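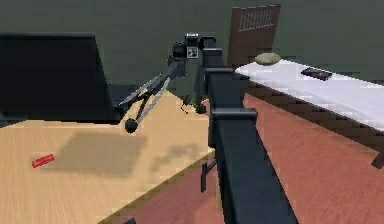 Figure 2. Rendered view of a dark gray robot arm, its gripper reaching over a wooden table.

4.2 Why regular donors keep giving

We turn now to the question that first drew us to the Sulach and Clerkitz meal programs, and which took up by far the larger share of our conversations there. Both programs depend on small gifts from a great many households, and both see those gifts rise sharply before the fall holidays and fall away again once October is over. What interested us was the group of people who do not follow that pattern, who give a modest amount month after month and who, in the words of one kitchen manager, "are the reason we can order potatoes with a clear conscience."

When we asked these donors how they had started, the answers were more ordinary than we had expected. A good many had first come through the door with someone else – a mother dropping off canned goods, a neighbor who needed a ride, a child whose class was packing boxes. Several had eaten at the program themselves during a hard stretch and began giving when things eased, and they tended to mention this late in the interview, often after we had put our notes away and were being offered tea. We have treated those remarks with care and quote them only where we were given permission to do so.

The wording of the appeal letters mattered less than the staff believed. Sulach had spent a good deal of effort on a letter that tied each gift to a set number of meals, while Clerkitz sent a plain note with a recipe on the back. Donors to Sulach could seldom recall the number of meals. Donors to Clerkitz very often remembered the recipe, and two of them had it taped inside a kitchen cabinet. We would not want to make too much of this, as the two programs serve different neighborhoods and the Clerkitz mailing list is older, but it does fit with what the Magyar study found among church pantry supporters, where small keepsakes stayed in the home long after the request that came with them had been forgotten.

Thank-you calls were another matter. At both sites, donors who had received a call within five days of their first gift spoke of it warmly and in some detail, down to the background noise of the dining room. Those who got a printed receipt alone generally had nothing to say about it, apart from a few who had needed it at tax time and could not find it. The Sanov survey reports a similar difference, though it asked about calls made at any point in the first year and so cannot be compared directly with our own interviews.

We should add a word about people who stopped. Only five former donors agreed to speak with us, and they were kind to do so. Their reasons were mostly a matter of money or of moving away, and most of them still thought of themselves as supporters of the kitchen. One had simply lost the envelope. Staff at both programs were surprised to hear this, having assumed that a lapsed donor was an unhappy one – and at Sulach, at least, that belief had kept them from writing again. We return to the matter of lapsed donors in Section 5.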